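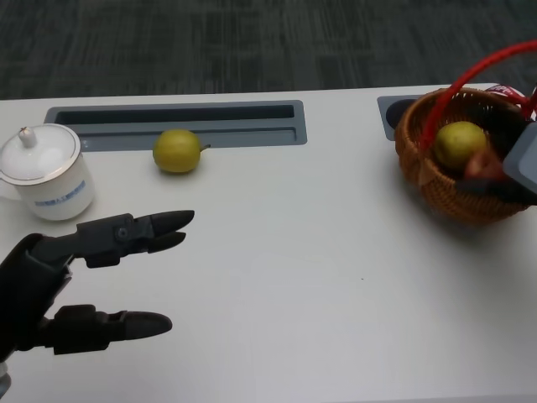 Fruit on the tables: what changed in January and what happens next

The fruit baskets have been running in the Gornadden office since the start of January, and enough people have asked about them that it seems worth setting out how they work, who fills them and what we would like you to do (and not do) with them.

The idea came out of the staff survey. Under "small things that would make the day better", fruit was mentioned more often than anything except the heating. We had a fruit bowl in the kitchen before, but it sat next to the microwave, where the bananas went brown in two days and hardly anyone on the far side of the building went near it. Moving the fruit to the meeting tables was suggested by Chia-jung Hsu in Accounts, who also chose the baskets and now places the order each week.

What we buy

The order comes from Mäkelä, the greengrocer by the station, who delivers before eight in the morning. We take whatever is in good condition and not too dear. In January that meant mostly pears and apples, with satsumas for the first fortnight until they turned dry. The pears are the small round sort, yellow-green and a bit uneven. They keep well in a basket and can be eaten in a few bites between meetings without needing a plate.

A full week's order is 125 pieces across the whole floor. We started with 50, and it had all gone by lunchtime on the second day. At the moment 125 lasts the week with a little left over, and what is left goes home with whoever would like it on the last afternoon.

The total for January was 1,074 kroner, delivery included. This comes out of the same budget line as tea and coffee. Nothing has been cut to pay for it, though we have stopped buying the individually wrapped biscuits, which were mostly being left in their packets.

The baskets

The baskets are wicker with a red handle. They were bought second-hand, so please treat them with some care. The handle is there for carrying the basket to the kitchen and back, and it is easier on the weave than picking the basket up by the rim. If you notice a loose end of wicker, tell Chia-jung and do not pull it.

Please don't use the baskets for anything else. So far we have taken out pens, a phone charger, two sets of keys and a good many teabag wrappers. Cores and stalks go in the food waste bin in the kitchen. A core left in the basket overnight is the quickest way to get fruit flies, and we had enough of those last summer.

Wash the fruit before you eat it. Mäkelä's fruit comes in clean but not washed, and we don't wash it in advance as it spoils faster when it is put away damp. There is a colander on the draining board for this purpose.

If you take a piece of fruit out and change your mind, put it back in the basket or take it to your desk. Pears in particular roll, and they bruise when they land on the floor, even on carpet.

Keeping the table tops clean

The white tables show everything, so a few reminders while we are on the subject.

The grey recesses along the back of the tables are for cables. Keep food and drink a sensible distance away from them. Juice that runs down into a recess is awkward to get out, and the whole insert has to be lifted and cleaned underneath. We had this done to one table in January after a spill and it took most of a morning, during which the room could not be booked.

Mugs are fine on the tables. The white lidded mugs with the gold line are very good for meetings, and the lid keeps a drink warm through a long agenda. The lids do need to go back on their own mugs afterwards. There are currently more mugs than lids in the cupboard, so please have a look on your desk and in your drawers. The lids are best washed by hand so that the gold edge doesn't wear off. Leave them to dry upside down on the cloth by the sink.

For wiping down, use the spray marked Stindex and one of the blue cloths, not the green scourers. The scourers leave a dull patch that can be seen when the light comes in low. Dried coffee comes off if you lay a wet cloth over it for a minute first.

When you leave a room, take your own mug with you and leave the basket where it is. It does not need to be centred or tidied. Bags and papers should go with you too, as the cleaners have been asked not to move anything that looks as if it belongs to a person.

The Nirnik room

A few people have asked why there is no basket in Nirnik. The room is used for interviews and for visitors who come in at short notice, and we have kept the table there clear so that it can be laid out as needed. If you are hosting someone in Nirnik and want fruit, borrow a basket from the nearest table and bring it back when you finish.

Trying other fruit

We will keep pears and apples as the base of the order and try one other thing each week. Grapes have been asked for 20 times in the suggestions box, in what looks like the same handwriting for a fair number of them. We will try them once and see how they go, although they do need to be in a bowl as they get squashed under everything else. Plums will be added when they are cheaper. We won't be ordering kiwis again, as they came in hard and stayed hard.

If you have an allergy to any fruit and would prefer it not to be on the table in the room where you usually work, please say so. It is easy to change what goes where, and you don't need to give details.

Suggestions can go in the box by the kitchen door or straight to Chia-jung. The order goes in at midday the day before delivery, so anything that reaches us after that will be looked at the following week.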